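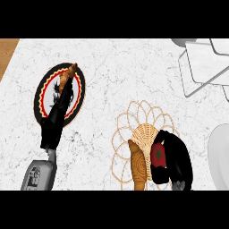
Oval plate with a black rim and a red band, on white marble.

Home | News | Classes | Swap Shelf | Contact

Looking after old dinnerware

Thursday, June 2, 2022

The spring swap at the Ovden hall brought in more plates than we expected, and many of them went home with people who had never owned older dinnerware before. Several have written to ask how to wash it, whether it can go in the microwave, and what to do about gray marks. These notes cover the usual questions. They apply to ordinary glazed pieces from the last century. Anything much older, or worth real money, should be looked at by a dealer before you do anything to it.

Washing

Wash by hand in warm water with a small amount of plain dish soap. Put a folded towel in the bottom of the sink and wash one piece at a time. Most chips happen when two plates knock together under the suds, or when a rim hits the faucet. Take off rings and bracelets first.

Hot water straight onto a cold plate can crack it. If your plates are kept in a cold pantry, bring them into the kitchen an hour before dinner.

The dishwasher is hard on painted and gilded patterns. Color put on top of the glaze wears off with strong detergent, and gold goes first. To find out which kind you have, tilt the plate under a lamp and look across the surface. If the pattern looks duller or shinier than the rest, or you can feel an edge with a fingernail, it is probably on top of the glaze. Patterns under the glaze feel the same as the plain part and will stand up to more.

Gray marks

Gray lines on a pale plate are nearly always metal left behind by knives and forks. They look like scratches and mostly come off. Make a paste of baking soda and water, rub it on gently with a soft cloth, and rinse. Test a small spot on the back first and keep the paste away from gold. Do not use steel wool or scouring powder.

Brown lines in the glaze are a different matter. These are fine cracks that have taken up tea, gravy or grease over the years. Soaking in bleach was common advice at one time, but bleach gets in behind the glaze and can lift it. Plates with brown cracks are better hung on a wall or used under a flowerpot.

Microwaves and ovens

Keep anything with metal trim out of the microwave. That includes thin gold lines that are half worn away. Plain older plates may also get very hot while the food stays cool, and a plate that does this once will do it again. None of it should go under a broiler.

Lead

Some older glazes and colors contain lead. The risk is greater with bright colors on the eating surface, with worn or chalky glaze, and with sour foods left standing, such as tomato sauce or pickles. Home swab kits give a rough idea only, and a clear result does not prove a plate is safe. If you are unsure, use the piece for display. Do not store food in it, and do not let children eat from it.

Storing

Stack plates of the same size and shape together, with a paper napkin or a circle of felt between each. Ovals should not go on top of rounds, as the weight ends up on two small points. Keep stacks low enough that you can lift the whole thing with both hands. Cups should stand upright and singly. Hanging them from hooks puts the strain on the handle, and old glued handles let go without warning.

If you are packing for a move, stand plates on edge in the box. Newspaper ink rubs off on unglazed foot rings — use plain paper for the first layer.

Finding replacements

The Sundqvist shelf at the back of the hall takes single plates and odd saucers all year. Write down the mark on the back of yours before you come, along with the measurement across the widest part. Pattern numbers help too. We have had a request open since March for any saucer marked 3181, and one for a gravy boat to match the Istach dinner set that was given to the hall kitchen. Please look in your cupboards.

The next swap table takes up to 21 pieces per household. Chipped items are welcome if the chip is marked with a bit of tape.

Contact: Ovden Swap Shelf, at the hall desk | Copyright 2022 Ovden Hall Newsletter | Back to top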